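Reseating a Desktop Processor and Renewing the Paste
Workshop tips, computers and small electronics

Thermal paste dries out with age. When it does, the fan runs hard under light load and the machine may shut itself off during long jobs. Cleaning and repasting takes under an hour. The notes apply to office desktops with a land-grid socket, where the contacts are on the board and the underside of the processor carries flat pads.

Before opening the case
Shut down, unplug the cord, and hold the power button for five seconds. Lay the case on its side on a firm table. Touch bare metal on the chassis before handling any part, and again each time you return to the bench. Run the machine for a few minutes beforehand so the old paste softens, then let the cooler drop to hand temperature.

Removing the cooler and processor
Loosen the cooler screws a few turns each, in a cross pattern. If the cooler sticks, twist it slightly. Do not pull straight up. Press the retention lever down and outward, let it rise, and open the metal frame. Lift the processor by its edges only.
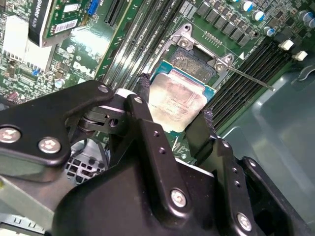
Old residue comes off with isopropyl alcohol and a lint-free cloth. Wipe from the rim toward the middle so paste is not pushed over the edge. Coffee filters work if cloth is not at hand; paper towels shed. Leave the socket contacts alone. A bent contact is difficult to straighten, and compressed air at close range can do as much harm as a finger.

If you need the model number, clean the heat spreader first and read it under a low side light. Write it on tape inside the case.

Seating
Match the notches on the processor to the keys in the socket. Lower it level and let it rest under its own weight. It should not rock. If it does, lift it out and check the alignment again. Close the frame, then bring the lever down and hook it. Firm resistance in the lever is normal.

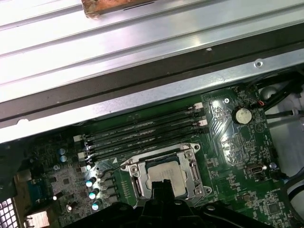 Processor in its socket, below the four memory modules.

Paste and reassembly
Apply a dot the size of a small pea to the center of the heat spreader. Tighten the cooler screws in the same cross pattern, half a turn at a time. Reconnect the fan lead before closing the case.

Check the idle temperature after ten minutes. On the Soltness tower used to test these steps, the fan settled at 1,882 rpm.

Notes by Emiliano Villaseñor. Revised in August.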